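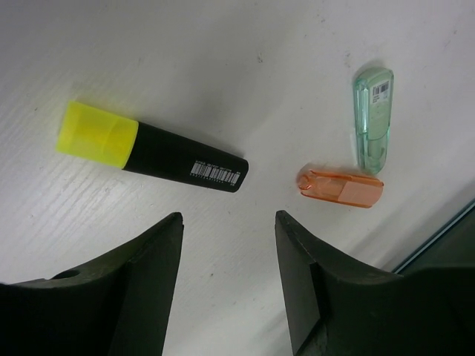

Photo: posted by Fandside with the original question

Gripper drops or skates off translucent marker caps, fine on the marker itself

Posted by Fandside, Wed 2 October
Tags: two-finger gripper, wrist camera, small parts, maintenance

I look after a small bench cell that sorts highlighters and their caps into trays. One arm, one electric two-finger gripper, wrist camera looking down past the fingers. The fingers are the black ones with the scooped outer face and the pointed tips. White table.

The marker with its cap on gives me no trouble. Black barrel, yellow cap, it gets found and picked whichever way it is lying. The loose caps are the problem. I have a green one and an orange one on the table as test parts, both see-through, and the cell does one of three things with them:

1. It doesn't see the cap at all and moves on to the next part.
2. It sees the cap but puts the center off to one side, so one finger touches first and pushes it away.
3. It closes on the cap properly and then the cap squirts out on the lift.

The green one is worse than the orange one for the first problem. When the two are lying close together it sometimes calls them one part and goes for the space between them.

What I have done so far: wiped the camera window, re-ran the hand-eye calibration, dropped the closing force from 30 percent to 16 percent. Lowering the force made the third problem a bit better but now it lets go of the marker every so often. The fingers have been on since August and I have not changed the tips. Before I start ordering parts, is this a vision problem or a gripper problem? And is there an order I should do things in?

Gudano

Both, most likely, but do the mechanical side first. If the fingers aren't closing evenly you will chase the camera settings for days and never get them right.

Stop the cell and lock it out the way your site does it. Then:

Take the fingers off and clean the mounting faces on the fingers and on the gripper. Label dust and plastic crumbs get in there. A speck under one finger is enough to tip it, and you won't see it by eye at the mount, only out at the point.

Put them back and snug the screws a little at a time, switching from one side to the other. Use the torque in your gripper manual. Don't guess and don't borrow the number from a different model.

Close the gripper on a strip of plain paper and pull the paper. Do it near the points and again further down the flat inner faces. The drag should feel the same. If it is tight at the points and free lower down, the fingers are splayed or the tips are worn.

Look at the flat inner faces in a raking light. On a hard plastic finger the part that touches the work goes shiny, and a shiny finger on a shiny cap has very little grip. You can scuff it with 600 grit wet-and-dry on a flat block, a few light strokes, then wipe it with alcohol. If you can feel a hollow with a fingernail, replace the pair. Always the pair, never one side.

On the force: a cap is a hollow tube that tapers. Squeeze it hard out near the points and it will pop out toward the thin end. Keep two settings in the program, one for the marker and one for caps. One number for both is why you are losing the marker now. Also go lower with the caps so that more of the flat face is on the part. I would bring the tool down until the points are just clear of the table and check it in slow mode first.

After that, re-teach the tool center point. You have had the fingers off, so the old one is no good any more, even if it looks close.

Plorlow

its the lighting. see through plastic on a white table, the camera has nothing to look at. put a dark mat down, we did and it was fixed same day

Þrastardóttir

I agree with the order Gudano gives. A few things on the vision side, as the mat is a good idea but it is only part of it.

A dark mat will help the pale caps and hurt the black barrel. If you run both kinds of part on the same table, try a mid-gray mat with a matte surface before you go to black. Use one that lies flat and tape the edges – a curled corner changes your pick height and you will be back to skating.

Your photo has soft, even light, and that suits the marker. For the caps I would add one low light from the side. It gives you a bright line along the edge of the plastic and a firmer shadow next to it. Train the cap from its edges and turn the color weighting down. Then check the found center against the real one. A soft shadow beside a clear part is often counted as part of the body, and that moves the center toward the shadow. It would explain your second problem exactly.

For caps lying close together, set a minimum clear gap on each side of the part, a bit wider than one finger with the jaws open. If the gap isn't there, skip that part and take something else first. If two caps are all that is left, a slow nudge with the closed fingers to separate them works well enough. Take a new picture after the nudge.

Also check the barcode labels. There is one on the marker barrel and one on the green cap. A white sticker on a clear part can be the strongest feature in the picture, and a tool that looks for blobs may lock on to the sticker and ignore the cap. Mask it out or train with and without.

Last thing, change one item at a time and write down what you changed. I run the same set of test parts after each change and save the pictures. When the cell is good again, put a cleaning interval on the sheet. Ours is every 3000 picks: wipe the fingers, wipe the camera window, paper test, recheck one taught point. If the point is off, stop and find out why before you touch the offsets.

Fandside

Thanks. Took the fingers off this afternoon and there was a sliver of label backing under the left one. Paper test is even now. Inner faces are shiny near the points but no hollow, so I scuffed them and re-taught the tool center point. Split the force into two settings, marker back at 30 and caps staying at 16 for now. The marker is holding again. Caps still get missed, mostly the green. Gray mat and a side light are next and I will post what I get.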